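Canwood 3 Travel Pack
Carry-on backpack for island hopping, ferries and small planes

Some trips ask very little of a bag. You roll it from the curb to the check-in desk, you roll it from the carousel to a taxi, and it sits in a closet for a week. Island trips are different. There's the bus to the port, the gangway, the wet deck, the stone steps up from the harbor (always more of them than you remembered), and two days later you do the whole lot again in reverse. We made the Canwood 3 for those trips, and we're very happy with how it came out!

It's a soft-sided backpack with a full clamshell opening, so it lies flat on a bed and unzips like a suitcase. Clothes go in one side. Shoes, wash bag and anything damp go in the other, behind a zipped divider with a coated back. If you've ever arrived at a guesthouse with a wet swimsuit pressed against your only clean shirt, you already know why we care so much about that divider.

Sizes

The Canwood 3 comes in two back lengths, Regular and Long. Both hold the same amount and share the same outside pockets. Regular suits most people with a shorter torso, and Long moves the hip belt down for everyone else. Measure from the bony bump at the base of your neck to the top of your hip bones, and compare it with the chart on the fitting page. If you fall between the two, go for Regular if you mostly carry the bag on your shoulders and Long if you like the hip belt to do the work.

Carrying it

The shoulder straps are wide and fairly firm. They feel a little stiff out of the box and soften up after a few days of walking. The hip belt tucks away behind the back panel when you don't want it, so there's nothing dangling when the bag goes up into a rack or under a bench. Same with the straps: unclip them at the bottom, slide them in, close the flap, and you have a plain duffel with a handle on the side.

We put handles on all four sides, too. It sounds like overkill until you're passing bags down a line of strangers from the top deck of a small boat, and then you want a handle wherever your hand happens to land.
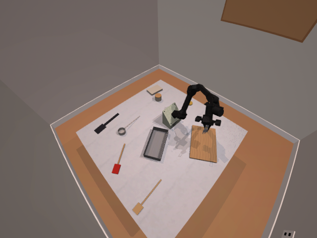
The top pocket is sized for the things you need while moving – tickets, passport, sunglasses, a bar of something to eat. It opens from the side as well as the top, which means you can get into it with the bag on your lap. There's a key clip on a short cord inside, and a flat mesh sleeve that fits a folded map. Yes, we still carry paper maps! Phone signal on the far side of an island can be patchy, and a map on a café table is one of the nicest parts of planning tomorrow.

Weather

Salt spray and sudden showers are what we had in mind. The outer fabric is tightly woven and treated to shed water, and the main zipper sits under a flap. It will shrug off a rainy walk from the ferry to your room. It isn't a dry bag, so please don't float it behind a kayak. If you expect to be soaked for hours at a time, use the rain cover, which lives in its own pocket at the base and packs down to the size of an orange.

A few notes from our own test trips

We carried early versions of this bag through 81 ferry crossings over two summers, plus a good many buses and one very small propeller plane. Those trips changed the bag more than anything we did at a desk. The first version had a bottle pocket so deep that short bottles vanished into it. The second had a lovely pale lining that showed every grain of black volcanic sand. The lining is now a mid gray, and the bottle pocket has a stretchy top edge and a sensible depth.

August taught us about heat. A padded back panel that feels great in spring can be miserable at noon on a treeless path, so we cut channels into the foam to let some air through. Your back will still get warm. It just dries off faster when you stop for a swim.

What fits

For a ten-day trip with a chance to do laundry once, this is what our own packing usually looks like:

Four or five tops and a light sweater
Two pairs of shorts and one pair of long pants
Walking shoes (worn) and sandals (packed)
Two swimsuits and a thin towel
Rain jacket
Wash bag
A paperback, or two if you pack fewer tops

That leaves a bit of room at the top for a jar of capers on the way home. Wrap it in the sweater.

Colors

Tai (deep green), Lakach (rusty red) and Flendcombe (slate blue). All three have the same gray lining and black buckles. The Lakach red fades slightly in strong sun over a season or two, and several of us like it better that way.

Care

Rinse zippers with fresh water after a beach trip and let them dry open. Spot clean the outside with mild soap and a soft cloth. Please keep it out of the washing machine and the dryer, as the heat damages the coating on the divider. Store it unzipped somewhere airy.

Price and delivery

Canwood 3, Regular or Long: $165
Rain cover: included
Orders placed before noon on Wednesday ship the same week.

Before you fly

Airline limits vary, and the small carriers that serve island airstrips can be much stricter than the big ones, especially on weight. Check with yours before you pack, and leave the outside pockets empty if the bag has to go in a sizer.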